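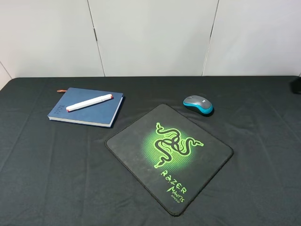

Notebook, marker and mouse on the table at the Rerbridge office.

Runda Home Reading Scheme
Progress report to the Cortés Fund
Thu 30 September
Prepared by Apolinar Carrillo

You asked for a plain account of the first half of the grant, with less cheer than the last one. I have tried to give you that. The short version is that the scheme is running, the books are going out, and I am not yet convinced that we are changing how much children in Runda read at home.

Books out

By the end of August we had sent 3164 books home in school bags. This is the number everyone likes to quote, and I would ask you to be careful with it. It counts loans. A book that goes home and comes back untouched looks exactly the same in our records as one that was read aloud four nights in a row. The Fliltgate school has the highest loan figures of any site, and it is also the school where the teachers change the bags every Monday whether or not the child has asked for a new book. I would not call that a reading habit.

Families signed up

Our target was 300 families and we have about that many on the list. Signing up takes one form at the school gate, so the list tells you who was willing to stop for a minute. The reading diaries tell you more. Of the families who were given a diary in the spring, 30 handed one back with entries past the second week. Some of those diaries are lovely. One father in Rerbridge wrote down every question his daughter asked about whales, and then a page of his own. Others have the same word, "good," in the same pen all the way down.

I can't say what the missing diaries mean. They may be under the couch. They may belong to people who read every night and hate forms. We wrote this measure into the proposal ourselves, and I think we picked it badly.

Evening sessions

The parent evenings at Rerbridge were supposed to be monthly. We held them in the spring, skipped the summer, and started again this month with a later start time. Turnout is better when there is supper and falls off when there isn't. The people who come already read to their children, by their own account. They enjoy it, and I enjoy it, but the parents we wrote the proposal about are mostly at work at that hour. A later start will not fix this for anyone on a night shift.

The Fliltgate head has offered us the half hour before school instead. I'd like to try it this fall and drop every other evening session to pay for it. That moves money between two lines of the budget, so I need your yes in writing.

Spending

We are under on travel and over on book repair. Board books last. Paperback picture books don't, and we bought too many of them because they were cheap. Replacement copies have used up most of what was set aside for the year. I have stopped ordering anything stapled.

The supplier's discount we were promised has not shown up on any invoice so far. I have written twice and will phone next week – I have taken it out of the forecast until I see it.

What I would change

Drop the diary. In its place, we would like to phone a small group of families once a month and ask what they read last night, if anything. It is slower and will give us worse-looking numbers. I would trust them more.

I would also like to hold off on adding the third school. The draft plan has it joining in the new year, mainly because its principal is keen and we said yes early. Nothing in our results so far tells me the scheme is ready to be copied.

Still open

The reading survey from the district has been delayed again, so there is no outside figure to compare with. The shelving at Fliltgate is paid for and not yet up. The revised budget is attached, with the travel line corrected.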